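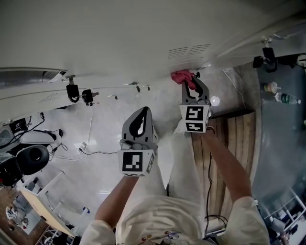 4. Wiping down and checking the cabinet exterior

Read this section before the cabinet is loaded for the first time, and again whenever it has been moved. The Liveo sheet packed with the cabinet says the outside "needs no care." We don't agree. White panels show every hand mark, and the slots in the side collect more lint than the sheet lets on.

4.1 What you need

Two soft cloths, one for washing and one for drying. Any color will do. Lukewarm water with a little dish soap. A dry paintbrush with soft bristles for the slots. The Gallardo spray sold alongside the cabinet is optional. Damián Godoy used it on one panel and plain soapy water on the next, and after a month he couldn't say which was which.

CAUTION: No scouring powder, no steel wool, no bleach. The melamine sponges that claim to be safe on everything will dull the finish.

4.2 Wiping the panels

1. Switch off and unplug anything housed in the cabinet. Move cords to one side so you don't stand on them.

2. Take off anything hanging from the edge that isn't clamped.

3. Wet the first cloth and wring it out hard. If it drips when you hold it up, wring it again.

4. Bunch the cloth in your hand and work along the edge of the cabinet first, pressing the cloth against the corner of the panel. Grime sits here and gets dragged across the flat part if you leave it for last.

5. Wipe the flat part in long strokes, going the same way each time. Circles leave smears on white.

6. Dry with the second cloth. Air drying is said to be fine. It leaves spots where the water is hard.

4.3 Ventilation slots

1. Brush along each slot with the dry brush, then across.

2. Go over the rows with a barely damp cloth. Don't push the cloth into the slots.

3. Hold your palm near the slots once the power is back on. With a fan unit fitted, you should feel some air. If you feel none, see section 7 before blaming the lint.

NOTE: Canned air is often suggested for this job. It blows the dust inward, onto whatever you were trying to keep clean.

4.4 Clamps and hooks on the edge

Clamps are sold as "fit and forget." Ours have worked loose, and a loose one marks the panel.

1. Turn each knob until it stops, then no further. Forcing it will dent the edge.

2. Tug each clamp sideways. If it slides, take it off, wipe both faces dry and refit it.

3. Check that any bracket holding a large clamp sits flat against the cabinet.

4. Hang only light things from the small hooks. The packaging gives a weight limit, but it doesn't say what kind of edge it was tested on, so we ignore it.

NOTE: Grematau clamps have a shallower jaw than the Sulden ones. Elibariki Lema got them to hold with a strip of rubber behind the jaw. Try that before buying new ones.

4.5 How often

Every 2 weeks for the edge and the slots, every 3 months for the clamps. The Liveo sheet has a yearly schedule. By then the lint will have set like felt.

Section revised 10/30/21

Questions about this guide: use the contact form | © Sulden | Back to top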